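The Burger Goes In, and Then the Hard Part Starts

Zyanya Huerta has been running the robotics club at Iltcombe for long enough that she no longer flinches when a student asks her for something strange. This spring the strange thing was lunch. Her team wanted to teach a robot arm to handle an ordinary countertop microwave, with a toy hamburger on a pink plate standing in for the food, and they wanted to have it ready to show to other people by April.

"I said yes before they finished the sentence," she told me, laughing, when we sat down at the end of a long afternoon. "I always do that, and then I go home and think, oh dear, what have I agreed to. But you should have seen their faces! They had already picked out the burger." 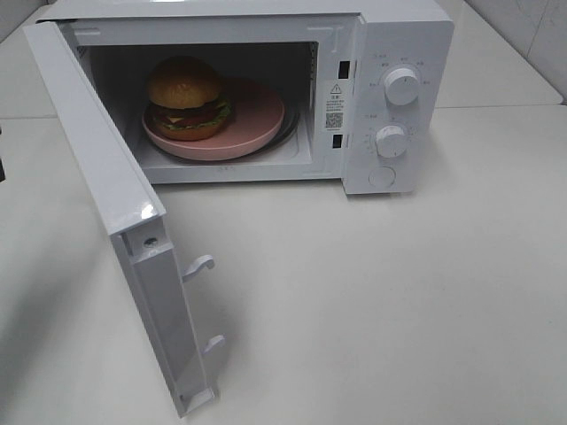

Elvia Jaramillo

I had expected to spend our talk on motors and code, and we did get there eventually, but Huerta kept bringing me back to the kitchen. She thinks people forget how much they know about a microwave. You open the door, and you keep your elbow out of its way. You set the plate down so the whole thing can turn. You find the right knob and give it the right amount of twist, and you do it all while you're talking to somebody about something else.

"We had the kids do it with their eyes closed first," she said. "Slowly, and saying every little step out loud. One of them, Iddrisu Mahama, got all the way to the end and had never shut the door. He was so mad at himself! And I told him, good, now you know how the arm feels."

Mahama, who joined us for a while with his jacket already on, took the story well. He is the one who looks after what the club calls the Pliduter, a thick binder (it started as a thin one) where every practice run gets written down by hand. When I visited, the last entry was number 3437. He turned to it with obvious pride, and then turned back to the early pages, where the handwriting is much worse.

"In the beginning we wrote 'bad' a lot," he said. "Just 'bad.' Ms. Huerta made us stop. Now you have to say what kind of bad."

There are 17 students in the club this year, and they split themselves into two groups that trade places every meeting. One group sets things up and runs the arm, and the other watches and writes. Huerta was firm with me that the writing group has the harder job, and I believe her, having tried it for one meeting and filled most of a page with arrows. 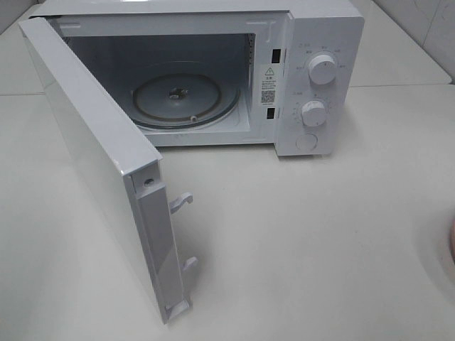

"The other thing about a microwave is that it's so white," she went on. "The door, the knobs, the button, all of it. You and I don't care. We feel for the knob and there it is. But if you're asking a machine to find its way by looking, well, you've given it a bit of a snowstorm, haven't you? Azucena was the one who spotted that, and she was right to be worried."

Azucena Hinojosa is in her second year with the club and speaks so quietly that I had to move my chair. She told me she would much rather work on the knobs than on the plate, and when I asked her why, she thought about it for a good long time.

"The plate, you can be a little off and it's still on there," she said. "With a knob you have to line up, and then you have to hold on, and then you have to turn without pushing. It's really three things. I like that it's three things."

Did she ever get tired of it? "Of the burger, yes," she said. "I don't really want burgers anymore. My mom thinks it's very funny."
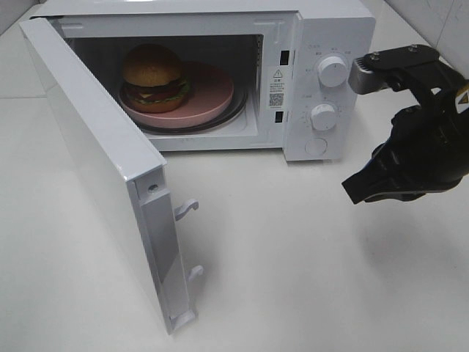 The gripper beside the control panel, with the burger on its plate inside.

Huerta walked me out past the lockers, still talking, and I asked what comes after the microwave. She has a list, naturally. The students would like a toaster, and she would like them to try pouring from a pitcher, and there has been some spirited arguing over it that she didn't seem in any hurry to settle.

"They'll talk me into the toaster," she said. "I can feel it coming. But I want them to finish this one properly first, and write it up so next year's kids can read it. Iddrisu's already asked me for another binder."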